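### 3.2 Equipment planning and what we would buy again

Most of the papers we read while planning this work list their hardware in one sentence and never say what it cost them in money, waiting or shelf space. We found this part of the project so interesting that it gets its own section. Choosing equipment shaped the study as much as any modeling decision did, and we hope the notes below save another group a few weeks.

Our first plan was built on a single bench arm, driven by an operator at a fixed station. It would have taken most of the equipment line and left us with one place to record and one person recording at a time. Chepkoech Wanyama reworked the plan in July around hand-held grippers, which people carry and operate directly, and the change opened up the whole project. A gripper fits in a drawer! It can go to a second site in a backpack, and several people can work side by side in an ordinary office without anyone clearing floor space first.

We compared two suppliers. The Nasholm unit arrived fully assembled, with its finger pads fitted, and cost 2,478 dollars with a case and one spare set of pads. The Nutusier unit was cheaper but came as a kit, and we had to add the price of a mount, fasteners and assembly time before the two quotes could be compared fairly. Once those were in, the gap was small enough that delivery time decided the matter. Nasholm quoted 25 working days and Nutusier quoted 28, with the mount shipping separately.
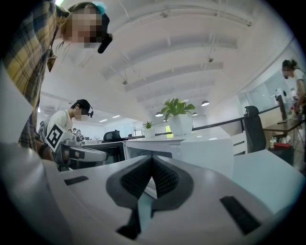 **Figure 2.** Hand-held grippers in use in an office, seen from a camera on one of the tools. The person at center left holds another gripper, with square fiducial markers on its mount.

Figure 2 gives a good sense of why we stopped budgeting per station and began budgeting per person. Desks, chairs and monitors are the kind of thing an office already owns, so they do not appear in our table of costs. What does appear is everything that travels with the operator: the gripper, its camera, its printed markers, storage cards, chargers and a case. We call this a kit, and every line in the plan is now a number of kits multiplied by a price. It made the spreadsheet shorter, and it made the arguments shorter too.

Two lines deserve more attention than we first gave them. The first is finger pads. They are cheap one by one, and we had put them under "miscellaneous," where they were soon the largest item. Pads now have their own line, with 2 spare sets per kit ordered up front so that shipping is paid once. The second is printed markers. A scuffed or curling marker can spoil a recording that looks fine in every other way, and a fresh print on stiff stock costs next to nothing. We order them with the grippers and keep a stack in each case.

Software was the pleasant surprise. We had set money aside for a commercial tracking license, then tried Hakim, the in-house pipeline our group had been building for another study, and it handled our recordings well enough that the license money went to more kits. Groups without such a pipeline should keep that line in their budget.

The bench arm is still in the plan, only later. We will need one to test learned policies, and we have asked Endov for a three-month rental quote with training included. Renting lets us put off the purchase until we know the reach and payload our tasks call for. Insurance during the rental is quoted separately and has not yet been added to Table 3.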